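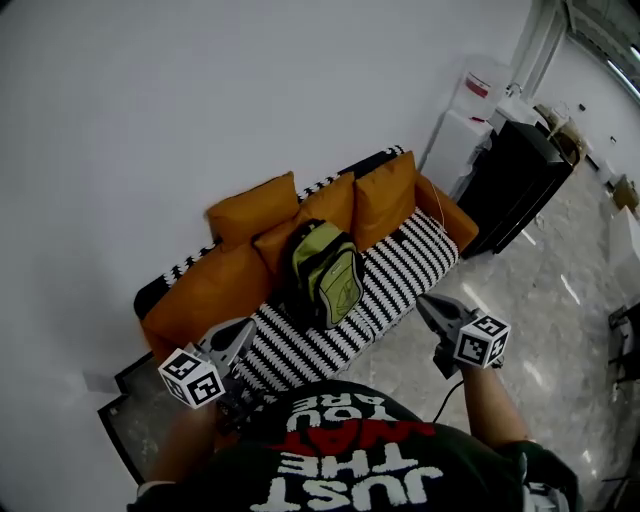
The Missing Chapter

Posted 6/9/21 in Short Stories

The ferry to Leneck was late, as it usually is in October when the wind gets round to the north, and so by the time Percy Grajales came through the door of my bookshop with his hat dripping and his case held in both arms like a baby, the audience had already eaten most of the biscuits.

I had put out 30 chairs. I always put out too many, being hopeful by nature, and I had spent the hour before moving the back row in and out again so that the room would look full from whichever end he happened to see it first. Fifteen people had come, which for a wet night and a horror novel was very decent (the poet in the spring had got four, and one of those was my sister).

"I'm so sorry," Percy said, to me and then to everyone. "I was talking to the ferryman and I think I got off on the wrong side."

We gave him tea and the good chair, and somebody hung his coat over the radiator, and after a bit of coughing and shuffling he opened his book and began.

I ought to say something about the book. It was called Stirkora, after the village in it, and it was about a valley that was flooded in 1556, when the river Cirkow came over its banks in a single night and never went back. That much is local history, or near enough, and you can read it on the board by the harbour. The rest he had made up. In the novel a young schoolmaster named Tam takes a house on the lake shore, and each evening he hears children being called in to supper from somewhere out on the water. It's a slow sort of book. There's no blood to speak of, and I had been telling customers so all summer, because a good many of them like to be frightened but don't like a mess.

He read beautifully. You never can tell with writers; some of the best ones read as if they were going through a gas bill, but Percy had a low, comfortable voice that made you want to pull your feet up off the floor. He gave us the part where Tam rows out with a lantern, and the part where he answers the calling for the first time, and when he closed the book there was that lovely little pause you get before people remember to clap.

Then came the questions. Did he write in the mornings or the evenings? (Mornings, with the wireless on.) Had he ever seen anything himself? (No, though he'd once shared a house with a very unpleasant boiler.) Would there be a film? He said he hoped so and his landlord hoped so even more.

I was looking about for the next hand when an elderly woman at the end of the second row spoke up without raising hers. She had a grey headscarf on and she'd kept her gloves on too, and I remember being sorry I hadn't lit the stove earlier.

"Why didn't you read the chapter with the girl?" she said. "The one who carries the candle up the stairs of the tower. I was looking forward to that."

Percy smiled and turned over a few pages. "I don't think there is one, I'm afraid. There's the old aunt with the lamp. Could it be her?"

"No, it's the girl," said the woman, quite kindly. "She goes up to ring the bell and warn them, and the door's swollen shut with the damp, so she sits on the top step and counts the roofs until she can't see any more of them. It's the best thing in it."

I have known a fair number of customers mix up one book with another, and I've done it myself, so I was all ready to step in with a cheerful word and the last of the biscuits. But I happened to be standing beside Percy, and I saw his thumb stop moving on the edge of the page.

"Where did you read that?" he asked.

"Well, I didn't read it, dear," she said. "I never learned."

There was some laughter at this, friendly laughter, and a man near the front took his chance to ask about agents, and the talk went off in that direction and stayed there for quite some time. When we got to the signing I sat Percy at my desk with a pen and a lamp, and sold nine copies, and wrapped two of them for birthdays. I kept an eye out for the grey headscarf, thinking I might find her a seat near the stove, but she must have slipped away while people were getting their coats.

Afterwards, when I'd locked up, I made us both an omelette in the back kitchen and he told me about it. He had written the chapter with the girl before any of the rest. It had come to him all in one go, on a train, and it had frightened him so badly that he never typed it up. He'd built a whole novel round the outside of it, he said, and then when the novel was finished there didn't seem to be a door to put it in by. His editor hadn't seen it. He'd never so much as mentioned it to his wife.

"And the counting?" I said. "The roofs?"

"All of it. The swollen door as well."

He went and got his case and took out a notebook with a blue cover, and he showed me, though I didn't ask him to. It was in pencil, a good deal smudged. I read it standing up beside the sink with the tea towel over my shoulder, and I'll only say that she was right about its being the best thing in it.

We sat up rather late after that. We talked about his mother and my divorce and whether you can grow figs this far north, and every so often one of us would stop and listen, and then start talking again a bit louder than before. The wind had dropped by then. You could hear the lake against the harbour wall, which is an ordinary sound and one I've gone to sleep to for most of my life.

In the morning I walked him down to the ferry. He was quieter than he'd been the night before but he'd eaten a proper breakfast, and I had packed him some bread and cheese for the crossing. He shook my hand, then thought better of it and kissed me on both cheeks, and then he gave me the blue notebook.

"If she comes in again," he said, "would you read it to her? Only I'd like to know if I've got the ending right. She stopped before the ending."

I said of course I would. I waved until the boat was past the point, and then I went back and stacked the chairs, all but the one at the end of the second row, where the seat was soaked through and wanted standing by the stove for a day or two.

She hasn't been in yet. I keep the notebook under the till, and on wet evenings I leave the door on the latch a little past closing.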